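Trimmed napkins, second batch

I finished hemming the second batch of cloths on Saturday, so this is a short update for anyone who has been following the napkin posts.

The fabric is the same white cotton from the shop in Cillinstead. The trim is the tan-brown Millik binding I bought in February. I had planned to use gray, but they only had short lengths left, and brown hides tea stains better anyway. Fifteen cloths took most of a roll.

Folding them has been more trouble than sewing them. The bound edge is thicker than the rest, so when you fold in half and then in half again, the trim piles up on one side and the whole thing leans. Ironing helps for a day. I tried three ways:

Quarters, trim on the outside. Looks neat in the drawer, slides open if you stack more than six.

Thirds, then in half. Flatter, but one corner always sticks out.

Rolled. Takes too much room.

I've gone back to quarters and let the edges fan out a little — they sit better if you don't force the strips to line up. The rumpled end goes toward the back of the drawer. 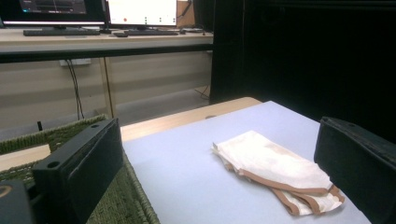 One of the cloths folded up, trim edges at the lower right.

The smudges don't worry me much. I'll soak the whole lot before they go on a table, with the Hirano soap if I can find the rest of the bar.

Next is the long runner. I have the fabric cut and enough binding for two sides, and I still need to order more for the ends.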